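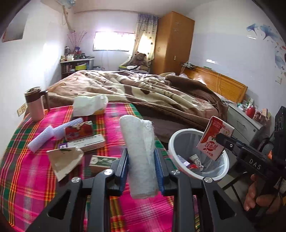 My grandmother made her bed the way other people say grace. She did it before coffee, before she'd spoken a word to anyone, and she did it with sheets that had been cut in half down the middle and sewn back together with the outside edges in. I must have slept on those sheets a hundred times as a kid, with that long ridge of a seam running under my spine, before it occurred to me to ask what it was for.

"So they'll last," she told me, and went on peeling potatoes.

The trick is called sides-to-middle, and if you grew up in a house like hers you probably know it already. A sheet wears out where the sleeper lies. The edges, tucked under the mattress all those years, stay nearly as strong as the day they came home from the store. So you cut out the thin part, turn the whole thing around, join the good edges in the center and hem the tired ones, and you have a sheet again, if a slightly narrower one.

I'd forgotten all of this until last September, when I drove out to Oden to see Ronja Söderlund, who runs a mending room above the old Petersen feed store. You go up the outside stairs and the door sticks, and then you're in a long, bright room that smells of steam and cotton, with bolts of salvaged cloth stacked nearly to the ceiling (she swears she knows where every one of them is, and I believe her, mostly).

Ronja learned to darn from an aunt in Sweden and learned everything else from customers. People bring her quilts, christening gowns, a tablecloth somebody's uncle set on fire at Thanksgiving. What she loves best, though, is plain bedding. "Everyone saves the wedding dress," she said. "I want the pillowcase you had chicken pox on."

She keeps a linen scrap in a drawer with the year 1717 stitched into one corner in faded red cross-stitch, and under the date there's a darn so fine I had to tilt it toward the window to find it. She bought it at an estate sale with a box of buttons. She has no idea whose it was, and she takes it out for anyone who asks, and for plenty of us who don't.

We spent the afternoon on a flannel sheet of mine that had gone to cobwebs in the center. Ronja likes a flat-felled seam, pressed hard, and she won't hear of polyester thread on cotton. My first try puckered so badly that she laughed out loud, and then she handed me the seam ripper and put the kettle on, and we talked about our mothers until I'd picked it all out again.

The sheet's on my bed now. I can feel the seam when I roll over, a little left of where it ought to be.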